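Stollon scene pack: worth the license for a two-arm tabletop task?

Asked by Nikola Ziółkowski
Tags: simulation, grippers, Stollon

I am evaluating the Stollon tabletop scene pack before the trial runs out on Tuesday. The task is picking up small items with two arms on a shared table. We only need simulation for now. Two questions:

1. Does the pack handle contact on small cubes, or do they jitter under the fingertips?
2. Can floors, walls and lighting be changed without rebuilding the scene?

Priteck quoted us for something similar, but their price assumes 6 seats and we need 2.

3 answers

Jordan Bunting
Accepted answer

Used it since April. Contact is acceptable once you lower the physics timestep. At the default, small cubes creep when the fingers close – mostly a friction setting, and it is exposed in the object file.

Room surfaces are separate from the table and arms, so yes to your second question. The pack ships with 28 room variants. Lights are a separate file again. Check the shadows before you train anything on camera input. With both arms over the table they can cover a good part of the work area, dice included.

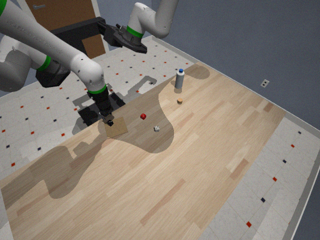

I would also fix the random seed while you tune friction, otherwise you can't compare two runs. Export to Mikkelsen format works but drops the joint limits, and you have to put those back by hand.

Cyril Whiteley

Depends on your graphics card. Ran slow on mine. Support did reply the same day.

Hipólito Cabral

Disagree with Jordan on the timestep. Raise the solver iterations first – cheaper, and it fixed the creep for me. Lowering the timestep more than doubled my run time. On licensing, ask for the lab rate, it isn't on the price page.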